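August 2025 - Werkstattbuch Kommunikation, Eintrag zu Irkine

Stand nach der zweiten Runde mit dem Verteiler: 252 Adressen waren drin, 23 davon kamen als unzustellbar zurück. Die meisten gehören zu Redaktionen, die im Frühjahr zusammengelegt wurden. Touran hat die Rückläufer in die Liste »prüfen« geschoben, gelöscht ist noch nichts. Bitte auch nicht löschen, bevor jemand die neuen Durchwahlen eingetragen hat.

Betreffzeilen: Wir haben zwei Varianten verschickt, je zur Hälfte. Variante A nennt Irkine zuerst, Variante B den Anlass (Eröffnung Standort Tustport). B wurde 158-mal geöffnet, A deutlich seltener. Die Öffnungsrate taugt nur begrenzt, weil einige Mailprogramme Bilder vorab laden und das mitgezählt wird. Trotzdem nehmen wir für die nächste Aussendung B. Rückfragen kamen 2, beide von Fachtiteln, beide zum Zeitplan. Beantwortet am selben Tag.

Zum Text selbst: Der erste Absatz war zu lang. Mohammadi hatte in der Freigabe noch einen Halbsatz zur Firmengeschichte ergänzt, den hätten wir nach unten ziehen sollen. Beim nächsten Mal Ort, Anlass und Datum in die ersten beiden Zeilen, Zitat frühestens im dritten Absatz. Das Zitat wurde von keinem Titel übernommen, die Zahlen zum Standort dagegen schon.

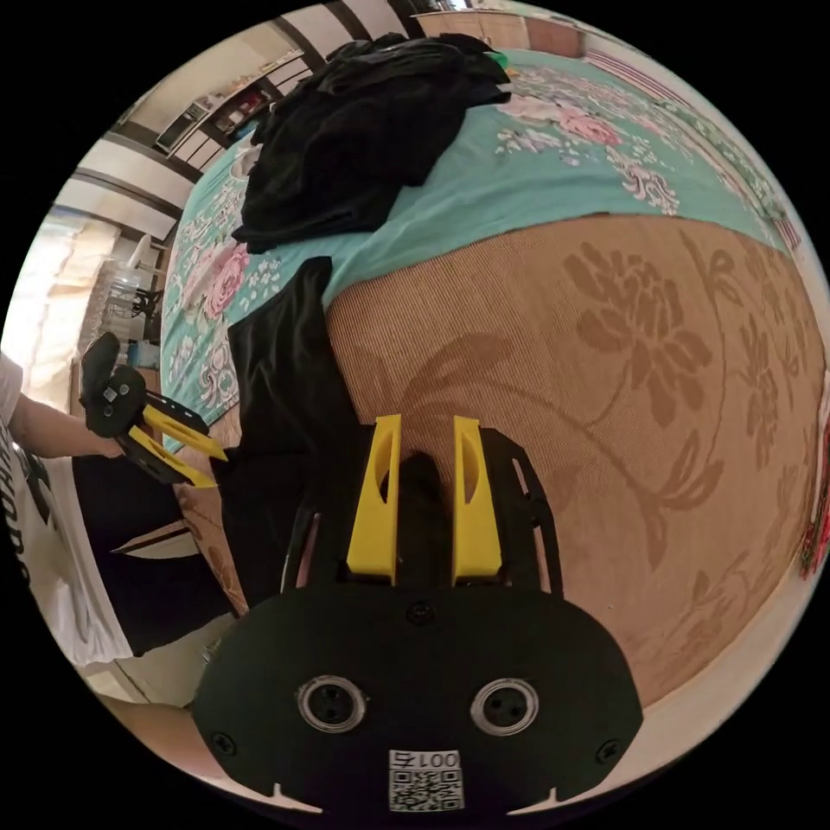
Bildunterschriften kosten uns bei jeder Freigabe mehr Zeit als der Fließtext. Irkine will sie kurz, die Redaktionen wollen wissen, wer und was zu sehen ist. Neue Regel: ein Satz, Präsens, erst der Gegenstand, dann die Person. Aufdrucke und Etiketten gehen vor der Freigabe einmal durch die Kontrolle, auch kleine. Ein Aufkleber wie »001左« mit QR-Code darunter ist bei Druckauflösung lesbar, und dann gehört eine Notiz in die Bilddatenbank, ob er so bleiben darf. Dasselbe gilt für Schrift auf T-Shirts. Die Notiz kommt ins Feld »Hinweise«, bitte kein eigenes Dokument anlegen, davon haben wir schon zu viele.

Clipping: Vuditau liefert jetzt täglich statt wöchentlich. Das Format hat sich geändert, die Spalte »Reichweite« steht hinter »Medium« und unser Makro greift daneben. Touran Akbari hat die Zuordnung angepasst, die alte Fassung liegt noch im Archivordner. Doppelte Treffer - vor allem Agenturmeldungen, die mehrere Regionalausgaben bringen - filtert Vuditau nach wie vor nicht. Zählweise bleibt: pro Mantelredaktion ein Treffer, Regionalausgaben in Klammern dahinter.

Offen:

- Durchwahlen für die Liste »prüfen« nachtragen
- Kurzfassung der Meldung auf Englisch, Freigabe liegt bei Mohammadi
- Klären, ob das Hintergrundgespräch in Tustport im September stattfindet oder als Telefontermin
- Makro einmal mit einem vollen Monat testen
- Vorlage für Bildunterschriften in den gemeinsamen Ordner

Sperrfrist bei der nächsten Meldung nur, wenn Irkine ausdrücklich darum bittet. Diesmal stand sie drin, weil sie in der Vorlage stand. Ist dort jetzt raus.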